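Okora has published new house rules for recording the hand-guided tasks used to train its robots. They come into force in May and run to 9 pages, replacing guidance shared with Dorkex. 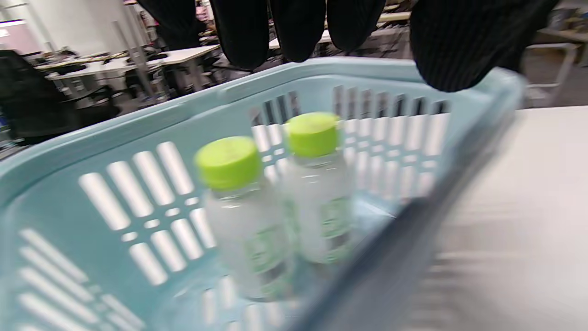 Two bottles in a shopping basket during a recording.

Each task must have a written start and end state – and gloves stay on throughout. 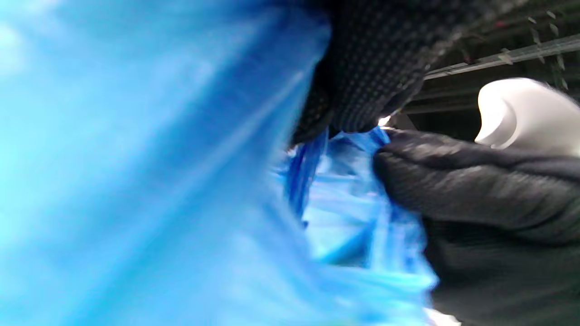
Operators may record for 40 minutes before a break.

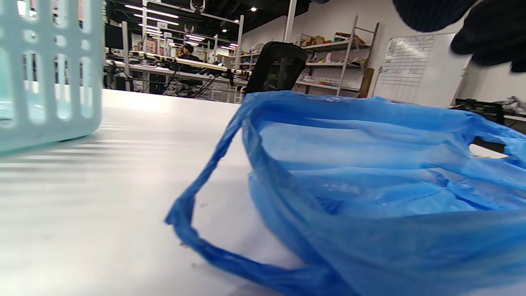

An open carrier bag on the worktop.

Bajpai will check the recordings. 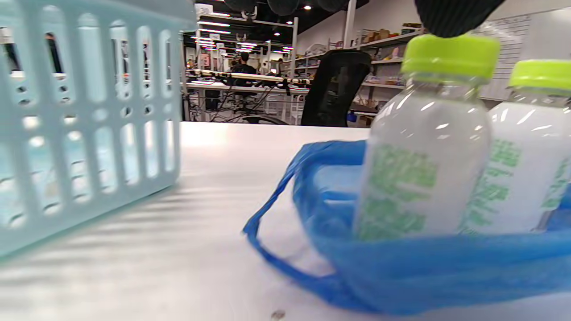

Labelling is stricter too. A pair of capped bottles standing in a bag must be logged as two objects, with the bag as a third. The rules are filed as Dretevwood 3071.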